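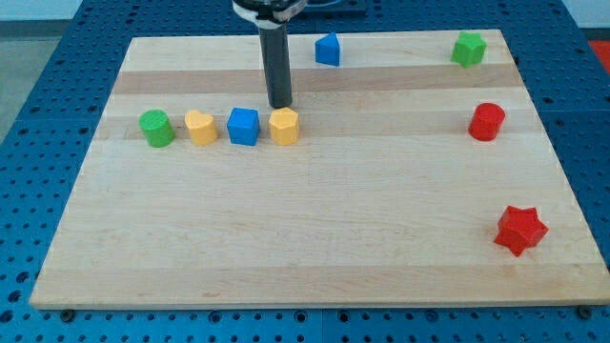 Green, yellow, blue and red blocks on a maple board.

I own shares in a company that leases out small warehouses, and I've owned them for long enough that my brother-in-law has stopped asking about it at dinner. The company is Cladska. You've probably never heard of it, which is fine, it isn't the sort of stock people brag about. It buys plain buildings at the edge of mid-sized towns, rents them to plumbers' suppliers and tile distributors and one very successful maker of dog beds, and mails me a dividend four times a year.

I like that dividend a lot! I reinvested it for years and now I mostly spend it on the car. So when the letter came in March saying management wanted to cut it by a third and put the money into buying buildings from a rival called Romstead, you'd expect me to be furious. Plenty of the other small holders were. The message board was a bonfire.

I voted yes, and I'd like to explain why, mainly to the guy who called me a sheep.

Start with what a property company is usually doing when it wants to grow. It keeps paying the full dividend, because everybody sells if it doesn't, and then it goes out and prints new shares to pay for the buildings. I've been through that with Cladska before. They issued new stock at a price well under what the buildings were worth on the books, and my slice of the pie got smaller while the pie got a tiny bit bigger. They sent me a check with one hand and sold off a piece of my ownership with the other. And I paid tax on the check.

People hate this argument. They say a dividend is real and everything else is a promise. I get it, I do. My old neighbor Yamila Aravena has lived partly on dividends since she retired from the school district, and she told me flat out that she can't pay her heating bill with net asset value. She voted no. She's a sharper investor than I am (she got out of mall stocks years before I did) and I didn't try to talk her around. If you need the income, you need the income, and a company that has spent a decade calling itself an income stock owes you a bit more than a two-page letter and a chart.

The letter was bad, by the way. It said "strategic optionality" twice. It did not say what rents the Romstead buildings bring in today, only what they might bring in once the leases roll over, and I had to go dig the real number out of a filing. For the record, there are 14 buildings with 147 tenants between them, and leases on 18 percent of the space run out within a year. I think that's a decent spread. You might look at the same number and get nervous, especially if you remember what happened in Galtosham when the tile people left and two buildings sat dark through a whole winter.

I dialed into the shareholder call on a Tuesday at 6 in the morning, my time, in a bathrobe. Hollis Mahmoud, the chief executive, took questions for longer than I figured he would. Somebody asked whether he'd bring the dividend back up, and he said he hoped to but wouldn't put a date on it. The message board treated this as a scandal. I thought it was the best answer on the call. I've owned companies that put a date on it. The date comes, the debt market is ugly, and they borrow at a terrible rate to keep a promise made in a good mood.

What I didn't like was the pay question. Management bonuses at Cladska are tied partly to the total size of the portfolio, so Mahmoud and his team do better if the company gets bigger, whether or not I do. Someone brought this up and got a lot of fog in return. I'd like to see the bonus tied to cash earned per share and nothing else. I wrote to the board to say so, and I got back a form letter thanking me for my interest in warehouses.

So it's a yes with some grumbling attached. I would rather give up a third of the dividend for a few years than have them sell new shares on the cheap again, and the buildings look fairly priced to me. I could be wrong. I was wrong about the malls, and for a while I was wrong about a parking garage company that I'm not going to name here.

If you own the thing too, please read the filing before you vote, and skip the letter. The rent table starts on a page near the back, after all the risk factors. And if you're on the message board, lay off the people who voted the other way, in either direction. Some of them have heating bills.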